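Foro de automatización > Mantenimiento y puesta a punto > Garras y utillaje

Tema: La celda de tapones me va cerrando torcida (pinza de dos dedos)

tornero_de_guardia
Buenas. Heredé en enero la celda de tapones de Lalside, la que aquí todo el mundo llama Purba porque alguien lo escribió con rotulador en el armario y ya no hubo vuelta atrás. Brazo pequeño, pinza eléctrica de dos dedos con gomas estriadas, cámara en la muñeca, mesa blanca. Coge el tapón, lo gira y lo deja en el nido. O eso pone en el papel.
El caso es que desde que cambiamos las gomas, el dedo derecho llega antes que el izquierdo, empuja el tapón y lo coge de lado. Luego en el nido entra cruzado y salta la alarma 73, que según el manual significa "error de proceso". Gracias, manual.
He rehecho el cero de la pinza 2 veces. ¿Ideas antes de que empiece a tocar cosas que no debo?

Modupe Adeyemi
¿Rehiciste el cero de la pinza o el TCP? Son dos cosas y mucha gente hace la primera y cree que ha hecho las dos. Si cambiaste gomas, el centro entre dedos puede haberse movido y el robot sigue yendo al centro antiguo, tan contento.
Pon una captura de la cámara de muñeca en la posición de aproximación, con la pinza abierta y sin cerrar.

tornero_de_guardia
El cero de la pinza. El TCP no lo he tocado, me lo prohibieron con bastante solemnidad. Ahí va la captura. 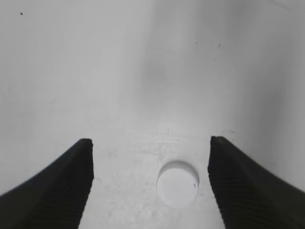

Modupe Adeyemi
El TCP es lo primero que yo miraría, por mucha solemnidad que hubiera. Con ese desfase da igual lo fino que hagas el cero, la pinza cierra simétrica respecto a un punto donde no está la pieza. El tapón lo tienes casi besando el dedo derecho y con sitio de sobra al izquierdo, así que al cerrar es el derecho quien lo toca primero. Mide el centro con un cilindro patrón cogido en la pinza, compáralo con el que tiene guardado el controlador y corrige solo en el eje de cierre. Los otros no los toques.

burner_fiel
Discrepo. Antes de mover un TCP que lleva años bien, yo miraría la visión. Esa mesa blanca con un tapón blanco encima es de chiste: la cámara encuentra el borde por la sombra y poco más. Basta que alguien mueva una luminaria y el centro calculado se te va para un lado. A mí me pasó con Burner, nuestra celda vieja, y me tiré 14 horas recalibrando un robot que estaba perfecto.
Pon una lámina mate oscura debajo y vuelve a probar.

Darmawan Saragih
Y de paso limpiad la mesa, que entre los dedos hay una zona rozada y con manchas, y motas sueltas por el resto. Un detector de contornos con el umbral bajo se enamora de cualquiera de ellas.
Lo de la lámina oscura, de acuerdo. Lo de no tocar el TCP, no. El problema empezó al cambiar las gomas, no al cambiar las lámparas.

burner_fiel
Eso es lo que él cree. En mi planta todo empieza siempre "al cambiar las gomas", que es cuando alguien se acerca a la máquina por primera vez en meses.

Modupe Adeyemi
Se sale de dudas en un rato sin tocar nada. Desactiva la corrección por visión, pon el tapón en un útil fijo en la posición enseñada y cierra despacio. Si lo sigue empujando hacia el mismo lado, es mecánica o TCP. Si cierra centrado, burner_fiel tiene razón y yo invito a café.
Una pregunta más, tornero: ¿las gomas nuevas son las dos del mismo lote? He visto juegos con distinto espesor en cada dedo.

tornero_de_guardia
Del mismo lote no lo sé. De la misma bolsa, sí. La bolsa estaba abierta.

Darmawan Saragih
Acabáramos. Calibre, y mide las dos en la punta y en la base. Los tornillos del dedo, apretados en cruz y con la pinza sin fuerza, que si no la goma asienta torcida.

predix_o_nada
Con un módulo de mantenimiento predictivo esto lo veríais venir. Nosotros tenemos Predix mirando la corriente del motor de la pinza y avisa.

burner_fiel
¿Y avisa de que la bolsa estaba abierta?

tornero_de_guardia
Vuelvo con deberes hechos. Visión desactivada, tapón en útil fijo: lo empuja igual, hacia la izquierda. Medidas las gomas y la del dedo derecho es más gruesa, unas 12 centésimas. Parece poca cosa, pero sumado a un tornillo que bailaba bastante más que yo en las bodas, no ayuda.
He puesto un juego nuevo de bolsa cerrada, he apretado en cruz y he medido con el cilindro. Queda un resto en el eje de cierre. He pedido permiso por escrito para corregir el TCP y estoy esperando.

Modupe Adeyemi
Guarda copia del valor antiguo antes. Y apúntalo en papel también.

burner_fiel
Me ahorro el café, pero la lámina oscura ponla igual.

tornero_de_guardia
Pedida. Me la traen en blanco.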